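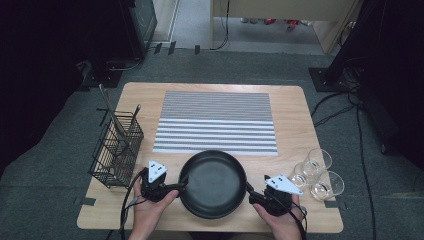

striped mat + the 2 year old nonstick

Cookware & Kitchen > Pans > Nonstick still worth it?
2023-09-06

tallow_tim
ok so my nonstick is done. Eggs stick, pancakes stick, everything. Flasero 10 inch, used most days, never put it in the dishwasher. Is 2 years normal?? Thinking carbon steel but kinda scared of the upkeep. Paid 125 for the last one and not doing that again

brinybits
2 years is normal. Coating is a wear item, like tires. Buy cheap, toss, repeat

oxbow77
Disagree. Mine is going on five. Medium heat, no spray oil, wood spoon only. People crank the burner and then blame the pan

tallow_tim
never go over medium. maybe medium high for searing

oxbow77
well there you go lol

kettlemouse
Spray oil is the big one imo. Leaves that gummy film and it gets mistaken for a dead coating. Try baking soda paste and a soft sponge before you toss it. Got another year out of my Rullton that way

brinybits
tried that, did nothing. Scrubbed for half an hour

kettlemouse
How old was the pan tho

brinybits
old. fair

dumpling_dept
Carbon steel person here. Upkeep is way overblown - wipe, dry on the burner, thin coat of oil, done. First month is annoying, eggs will stick, keep going. Mine is a Zireck, heavy, handle gets hot. Don't simmer tomato sauce in it

oxbow77
"first month is annoying" is why people quit. For eggs nonstick wins, sorry

dumpling_dept
My eggs slide fine. Butter, lower heat, wait

tallow_tim
ok the waiting part might be my problem. Always in a rush before work 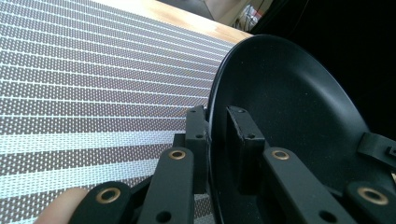 Filed under: Table & Linens

mod_pepperell
Splitting the mat stuff in here so the pan thread stays on pans. Carry on

quillback
What's everyone using under hot pans? Woven ones look nice but I don't trust them. Melted one last December, left a mark on the table and had to sand it out

kettlemouse
Depends on the fiber. Vinyl weave is for plates, not pans. Cork or a real trivet for anything off the stove

brinybits
folded dish towel. free

oxbow77
Towel is fine til it's damp, then you get steam and a white ring on the finish. Ask me how I know

quillback
yep white ring is what I got on the other end of the table. Anyone fix one without refinishing?

dumpling_dept
Warm iron over a dry cotton cloth, few seconds at a time. Worked on oak for me. Try a hidden spot frist

kettlemouse
Wouldn't use an iron on lacquer. Mayo overnight, wipe off, sounds dumb

oxbow77
mayo did zero for mine

quillback
will try mayo first, then the iron if i get brave. Also looking at the Machala cork ones, anybody have them? do they crumble at the edges

brinybits
had a set, edges went after a year. still use them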